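挂烫机求助帖：旧盘扣外套到底能不能在床上烫？（聊着聊着变成护理经验合集）

版块：衣物护理 › 熨烫与收纳

豆腐脑要咸的
楼主 发表于 Feb 2, 2024

各位好！潜水好久第一次开帖，实在是憋不住想聊。

去年九月在二手市集上淘到一件中式外套，缎面感的料子，满身的印花，一眼就走不动路了。摊主开价不高，我连试都没试就抱回家（回家一试，肩膀刚刚好，高兴得在屋里转了三圈）。然后它就被我叠着塞进抽屉，塞了整整一个冬天。前两天翻出来想过年穿，好家伙，折痕一道一道的，跟地图似的。

成分标早就被剪掉了，不知道是真丝还是化纤。家里没有烫衣板，熨斗倒是有一个，不敢用。手边有一台手持挂烫机，Grustico的，去年搬家时买的，平时只烫衬衫。

想问几件事：
一、料子不明的缎面，直接上蒸汽行不行？
二、盘扣那一排怎么处理？我怕烫变形，也怕蹭坏。
三、挂着烫总晃，能不能平铺在床上烫？

先谢谢大家！

阿蓬不吃香菜
2楼

先恭喜楼主，这种外套越来越难碰到合身的了！

料子不明就当它是真丝来伺候，准没错。找里面缝份，或者下摆折进去的那一小块，先喷一下蒸汽，等凉透了看有没有水印、有没有发硬发皱。没事再往外面走。我妈那件老夹袄我就是这么试的，试了两处才敢动手。

另外水箱里请换纯净水！自来水喷出来那个小白点，落在深色缎面上真的会哭。

半斤八两
3楼

我唱个反调，不建议床上烫。

床垫吸潮，蒸汽打下去全闷在被子里，衣服底下是潮的，上面看着平了，拎起来过一会儿又皱回去。挂烫机叫挂烫机，就是让你挂着用的。挂在门框上，左手拽着下摆，右手从上往下走，几分钟的事。

晃是因为衣架太细，换个宽肩的就好了。

豆腐脑要咸的
楼主 4楼

回2楼：纯净水记下了！我之前一直用自来水，难怪衬衫领子上有过小点点，还以为是洗衣液没漂干净。

回3楼：宽肩衣架我有一个，挂着我那件羽绒服。但是这件前襟是对开的，挂起来两片老往里卷，我一只手拽不过来呀。

Colton Li
5楼

我站床上派，而且站得很稳，哈哈。

我家没有熨衣板，这几年所有带里子的外套都是在床上解决的。重点就一个：垫东西。厚浴巾对折铺在衣服底下，潮气有浴巾兜着，烫完一块拎起来晾，床单基本不受影响。3楼说的回皱我也遇到过，那是没等它凉就拿起来了。缎面这种滑溜溜的料子，刚烫完软得很，一拎就出新褶子，得让它原地躺一会儿。

平铺还有个好处，印花大的衣服你能看见整片花对不对得上，门襟歪没歪一目了然。

半斤八两
6楼

垫浴巾我可以接受。但浴巾的毛圈会在缎面上压出印子，这个楼上怎么说？

Colton Li
7楼

浴巾上面再盖一层旧棉布枕套就行了，要洗得很软的那种。挂烫机又不往下压，悬着走，其实压不出什么印。你要是用熨斗，那我同意你，别在浴巾上压。

糯米藕加桂花
8楼

插一嘴盘扣！这题我会！！

我在裁缝店帮过两年忙，盘扣最怕两件事，一个是热的金属板直接压上去，一个是扣着烫。扣着烫的时候，两片门襟的受力是拧着的，烫完解开，门襟边上会有一圈小波浪，特别难救。所以一定要全部解开，衣服敞着，左片归左片，右片归右片。

盘扣本身不用专门去烫，蒸汽从旁边带过去，用手指把扣襻捋直，等它凉了自己就站好了。如果扣头带金属的，蒸汽过后会烫手，别急着去捏（别问我怎么知道的）。

有口袋的话，口袋里塞一块折好的干净手帕，烫完口袋边不会在前片上印出一道杠。滚边的贴袋尤其要塞。

豆腐脑要咸的
楼主 9楼

天哪8楼你是宝藏！我这件正好有个滚边贴袋，我完全没想过要塞东西。

还有个问题，领子怎么办？立起来烫还是翻下去烫？

糯米藕加桂花
10楼

先把领子放平，从领尖往后领中间走，别从中间往两头赶，不然领尖会多出来一小撮。走两遍，趁还有余温用手把领型理出来。我老板娘的口头禅是“领子是用手烫的”，蒸汽只是帮忙。

小满过后
11楼

蹲一个后续！我也有件差不多的，我外婆给的，一直不敢动。

顺便问下大家用的都是什么机器？我那台Ollport的水箱小得可怜，一件大衣没烫完就要加水，加完还得等。

阿蓬不吃香菜
12楼

我用Sutter，蒸汽够，就是沉，烫窗帘那次第二天胳膊抬不起来。烫小件很开心。

其实烫缎面不需要蒸汽量多大，水箱小也够用，慢一点反而好控制。

半斤八两
13楼

机器都差不多，别为了一件衣服去换。真要花钱，买个好衣架。

豆腐脑要咸的
楼主 14楼

来交作业了！！

昨晚等家里人都睡了，我先在下摆里侧试了一小块，凉了以后什么痕迹都没有，料子还是亮亮的，放心了。今天上午正式开工。

顺序是这样的：扣子全解开，衣服正面朝上铺平，领子理好，先烫领口那一带，再沿着门襟往下，最后是下摆那圈弧形。袖子我放在最后单独弄。机头一直悬着走，没有贴上去。折痕最深的地方是前片中间，就是当初对折的位置，来回走了好几趟。

深蓝和青绿的底子，橘色和米白的花一团一团的，像画上去的树和云。平时穿在身上哪有机会这么铺开看，我烫着烫着就停下来欣赏，效率极低。
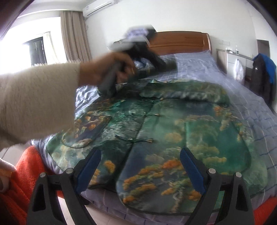 小满过后说，看完立刻去把外婆那件从箱底翻了出来，可她那件的里子比面子还皱，想知道是该先烫里子，还是先烫面子。

我的理解是先里后面？我这次偷懒，只烫了面子，里子穿在里面谁也看不见嘛。请懂的人来说说，别让我误导人家。

糯米藕加桂花
15楼

先里后面，楼主说对了。里子皱着，面子烫得再平也会被它顶出暗褶，穿上身坐一会儿就现形。

里子翻出来，同样先试一小块。老衣服的里子很多比面子娇气，有的碰一点水就缩，缩了以后面子就鼓包，那才叫欲哭无泪。外婆给的那件请务必试，多试一处，腋下和下摆各来一处。

小满过后
16楼

收到！那我周末慢慢弄。里子是浅灰的，摸着凉凉的，我先试腋下。

Colton Li
17楼

楼主这花色太好看了，摊主是不是不识货啊！

给个小建议，领口别停太久，领子里面多半有衬，老衬的胶遇到热气有时会起泡。快快带过，不够平就等凉了再来一遍，两遍短的比一遍长的安全。

半斤八两
18楼

好吧，平铺看门襟确实直观，这点我认。

但我还是坚持最后要挂起来收尾！平铺烫完，肩线那里一定有个压扁的感觉，挂到宽肩衣架上，肩膀和袖山再补几下蒸汽，用手从里面撑一撑，立体感马上就出来了。床上烫完直接穿，肩膀像纸片。

豆腐脑要咸的
楼主 19楼

回18楼：我刚去看了一眼，肩膀真的有点扁！！羽绒服已经被我请下来了，宽肩衣架让给它。等会儿补几下蒸汽。

回17楼：领子这次没起泡，手摸着是服帖的，下次我按你说的，短一点分两遍。

慢车去绍兴
20楼

围观了半天，我来问个没人提的：烫完以后怎么收？楼主当初就是叠着塞抽屉才皱的，再塞回去不是白忙一场吗。

阿蓬不吃香菜
21楼

挂！一定挂！套个透气的布袋，别用干洗店那种塑料套，闷着容易发黄。

实在没地方挂就卷，不要叠。中间放一卷无酸纸，或者干净的旧棉毛巾也行，顺着衣长从下摆往上卷，印花朝外。我抽屉里六件老衣服都是卷着放的，拿出来抖一抖就能穿。

半斤八两
22楼

卷我不太赞成，盘扣那一排鼓着，卷起来会在后背硌出印子。

阿蓬不吃香菜
23楼

所以要垫纸呀，盘扣上面盖一张再卷。我卷了好几年，没硌出过印子。不过我那几件扣子都是布的，扣头带金属的我没试过，这个保留意见。

糯米藕加桂花
24楼

带金属头的还是挂吧，能挂就挂。金属和缎面贴着放久了，受潮会留锈色，洗不掉的。店里收过一件，客人奶奶的嫁衣，前襟上一排小黄点，最后是在每个点上绣了朵小花盖住的，倒也挺美。

慢车去绍兴
25楼

绣花盖锈点这个办法好浪漫！可是手工费不便宜吧？

糯米藕加桂花
26楼

一朵50，看大小和针法。那件绣了挺多，客人一共付了将近1000，她说值。

慢车去绍兴
27楼

换我我也觉得值！奶奶的东西嘛。

豆腐脑要咸的
楼主 28楼

好好好，挂起来挂起来，我下单了Gikach的布衣袋，87块两个，另一个留给我那条旗袍裙（那又是另一个故事了，裙子侧缝开线，改天再开帖求助）。

肩膀也补过蒸汽了，从里面拿手撑着，真的立起来了！3楼和5楼两派都是对的，平铺烫片子，挂着烫肩膀，我全都要。

我把大家说的整理一下，方便后来的人翻：

先找隐蔽处试蒸汽，凉透再看。
水箱换纯净水。
扣子全解开，敞着烫，别扣着。
贴袋里塞手帕。
底下垫浴巾，浴巾上再铺软棉布。
有里子的先里后面。
领子从领尖往中间走，短时间分两遍。
烫完原地放凉，再挂宽肩衣架补肩膀。
带金属扣头的挂着收，套布袋。

有漏的请补充！

蓝花楹下
29楼

补一条：烫之前先刷一遍灰！老衣服放久了表面有浮尘，蒸汽一打，灰就吃进纤维里，浅色的花上特别明显。用软毛刷顺着纹路轻轻扫，或者拿粘毛器，粘毛器要选粘性弱的，缎面容易被粘起丝。

豆腐脑要咸的
楼主 30楼

啊！我没刷！刚才凑近看了一下米白的花，好像没事，可能是因为收抽屉里的时候包了层布。下次一定刷。

半斤八两
31楼

粘毛器就别往缎面上招呼了，粘性再弱也有勾丝的风险，软毛刷足够。

蓝花楹下
32楼

我用了好多年也没勾过，看手法啦。不过新手用刷子确实稳妥一些。

小满过后
33楼

先来报告一半：腋下试过了，里子没缩！下摆那处还在等它凉。外婆刚好打电话来，我说在给她那件衣服烫里子，她在电话那头笑了半天，说那件她年轻时候都是压在枕头底下压平的，睡一晚上就能穿。

糯米藕加桂花
34楼

哈哈哈压枕头底下，我奶奶也是这么干的！裤子压褥子底下，裤线比我烫的还直。

Colton Li
35楼

说得我想把熨斗也省了。小满那件烫好了记得上来说一声，想知道里子是什么料。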